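Aufbewahrungsbox

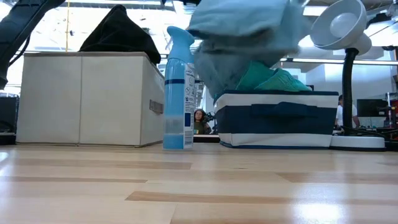

Beigefarbene Aufbewahrungsbox und gestreifter Stoffkorb auf einer hellen Holzplatte, dazwischen eine blaue Sprühflasche

Eine Aufbewahrungsbox (auch Ordnungsbox, bei weichen Ausführungen Stoffkorb oder Faltkorb) ist ein offener oder mit Deckel verschließbarer Behälter, in dem im Haushalt Gegenstände gesammelt, sortiert und vor Staub geschützt werden. Von der Transportkiste unterscheidet sie sich durch die geringere Wandstärke und dadurch, dass sie überwiegend an einem festen Platz steht, etwa im Regal, auf einer Kommode oder unter dem Bett. Die Abgrenzung zum Korb ist im Sprachgebrauch fließend.

Bauformen

Man unterscheidet starre, halbstarre und weiche Boxen. Starre Boxen bestehen aus Kunststoff, Holz, Blech oder kaschierter Pappe und behalten ihre Form auch im leeren Zustand. Sie lassen sich meist stapeln, sofern der Deckel die Last aufnimmt.

Halbstarre Boxen haben einen textilen Bezug über eingelegten Platten aus Karton oder Kunststoff. Bei vielen Modellen sind die Platten nur eingesteckt, so dass die Box flach zusammengelegt werden kann. Die Faltkante liegt dann in der Mitte der Seitenwände.

Weiche Boxen kommen ohne Einlage aus oder besitzen lediglich einen verstärkten Boden. Ihre Wände geben dem Inhalt nach und wölben sich bei voller Beladung nach außen. Im Regal ist deshalb seitlich etwas Spielraum vorzusehen. Verbreitet sind Baumwolle, Leinen, Filz und Polyestergewebe, einfarbig oder gemustert. Zu den üblichen Mustern gehören Querstreifen in zwei Farben, häufig Marineblau und Weiß.

Griffe und Beschriftung

Textile Boxen tragen an der Vorderseite oder an den Schmalseiten aufgenähte Griffe, die aus dem gleichen Stoff oder aus Gurtband gefertigt sind. Sie dienen in erster Linie zum Herausziehen aus dem Fach. Zum Tragen der gefüllten Box eignen sie sich nur, wenn die Naht bis in den Boden geführt ist. An starren Boxen finden sich Grifflöcher, Griffmulden oder angeschraubte Bügel. Etikettenhalter aus Metall oder Kunststoff nehmen ein Papierschild auf und sitzen meist an der Seite, die im Regal nach vorn zeigt.

Maße

Eine verbindliche Norm für Haushaltsboxen besteht nicht. Die Hersteller richten sich nach gängigen Regaltiefen und Fachbreiten. Der Anbieter Famex führt in seiner Reihe Flokesia eine Unterbettbox von 80 cm Länge sowie eine Regalbox mit einer Grundseite von 368 mm. Die Reihe Cornuteck besteht aus 13 Größen, von denen jeweils die kleinere in die nächstgrößere passt – im Leerzustand beansprucht der ganze Satz also nur den Platz der größten Box. Bei Boxen mit Deckel ist zwischen Innen- und Außenmaß zu unterscheiden, denn der überstehende Deckelrand kann beim Einschieben in enge Fächer hinderlich sein.

Verwendung

In Schlafräumen nehmen Boxen vor allem Wäsche, Bettzeug und Kleidung der jeweils anderen Jahreszeit auf. Der Wechsel zwischen Winter- und Sommersachen erfolgt vielerorts im April. In Hauswirtschaftsräumen dienen sie der Trennung von sauberer und noch zu faltender Wäsche sowie der Lagerung von Putztüchern. Sprühflaschen und andere Behälter mit Flüssigkeiten werden besser aufrecht daneben abgestellt als in eine Stoffbox gelegt.

Die obere Fläche geschlossener Boxen wird oft als zusätzliche Ablage für einzelne Kleidungsstücke oder Decken genutzt. Bei starren Deckeln ist das unbedenklich, Stoffdeckel hängen mit der Zeit durch.

Pflege

Kunststoff und Blech werden feucht abgewischt. Textile Boxen mit Kartoneinlage dürfen nicht in die Waschmaschine. Sie werden abgesaugt oder mit einer weichen Bürste gereinigt, Flecken behandelt man mit wenig Wasser und mildem Waschmittel. Lassen sich die Einlagen entnehmen, kann der Bezug nach Herstellerangabe gewaschen werden. Vor dem Wiedereinsetzen muss er vollständig trocken sein, da der Karton sonst aufquillt. Bei hellen Geweben zeichnen sich Wasserränder ab – hier empfiehlt es sich, die ganze Seite gleichmäßig anzufeuchten.

Handel

Aufbewahrungsboxen werden einzeln und im Satz verkauft. Faltbare Modelle kommen flach verpackt in den Handel. Unter der Bezeichnung Ông wird eine geflochtene Variante mit rundem Boden angeboten, deren Katalog 101 Farb- und Mustervarianten nennt.

Siehe auch

Korb
Truhe
Wäschesammler
Schubladeneinsatz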